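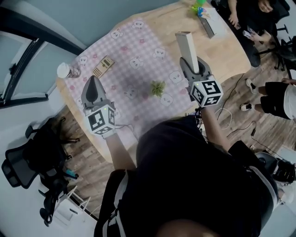 Nurhan Polat

How do you keep a shared work table from eating everything?

We have one big light wood table in the back office and it does everything. Lunch, paperwork, packing small orders, my kid's toys when he's in after school. I put a tablecloth on it in October (pink and white gingham with bear faces, little pink flowers, I like it, don't start) and thought that would make people treat it nicer. Nope. Right now there's a calculator lying crooked in the middle of nowhere, a cup with a dome lid on its side at the edge of the cloth, my fake succulent, cords running across and down to the floor, and a pile of colorful little stuff sitting on top of something flat and white down at the end. Plus a tall white box that someone has to deal with.

Things I need help with:

Drinks on the cloth. Brown drinks on pink cotton. At least I think its cotton, tag is gone.

Cords. Can't get rid of them, people need to charge.

Where does the little stuff go?? There are no drawers in this table and I can't buy a cabinet, landlord at the Plullstead building is weird about furniture in the hallway and there's no other wall.

Budget is $56, that's what's left in the office envelope. Table seats 5 if nobody brings a bag. Thanks, in a rush, will check back tonight.

posted August 1, 2018

Filen

Ok quick one, on my break.

Clear vinyl over the cloth. Fabric store sells it off the roll, get the medium thickness, the thin one wrinkles and the thick one smells for a week. Cut it 2 inches past the edge of the cloth on each side. You still see the bears. Spills wipe right off. Lay it out flat somewhere warm first or the creases never leave.

Cords: adhesive clips on the UNDERSIDE of the table, run them along the back edge and down one leg. Put the power strip on the floor by that leg and not in the middle where feet go. Velcro ties for the extra length. Whole thing was under ten bucks for me. Wipe the wood with rubbing alcohol first (test a spot, some finishes hate it) or the clips drop off by the weekend.

Little stuff: one tray. Not a big one. When the tray's full somebody has to put things away before anything else goes in it. Calculator lives in the tray. Toys do not, give the kid his own shoebox with a lid and stick it under his chair or wherever.

Fallen over cups, I'd just say cups go at the other end from the paperwork. We have a cheap cork mat and thats the drink spot. People grumbled and then they did it.

Forgot to say, wash the cloth before you cover it. Cold, inside out. If there's an old coffee or tea stain put dish soap and a little white vinegar on it for a half hour first. Don't use the dryer until the stain's really gone, heat sets it.

Chidiac

get rid of the tablecloth. problem solved. wood wipes down fine

Sellitier

Agree with most of Filen, not the vinyl. Had it on ours 2 summers, your arms stick to it and paper slides all over. I went back to plain cloth and bought a second one so there's always a clean one to swap in. Yours sounds harder to match though, so maybe vinyl just on the lunch end?

For the packing, do it standing at one end and keep that end bare. Boxes come out, get packed, get labeled, leave. A box that stays overnight turns into a shelf, ask me how I know. Tall ones tip if you bump the table so those go on the floor for us.

Move the plant onto the tray too, or a windowsill. Its fake so it doesn't care. Middle of the table is the first place you'll want to spread papers out.

Also hang a hook strip on the underside of the table, short end. Holds bags and headphones. That freed up more room than anything else we did, and it was cheap. Check the screw length!! I went through the top on my first one.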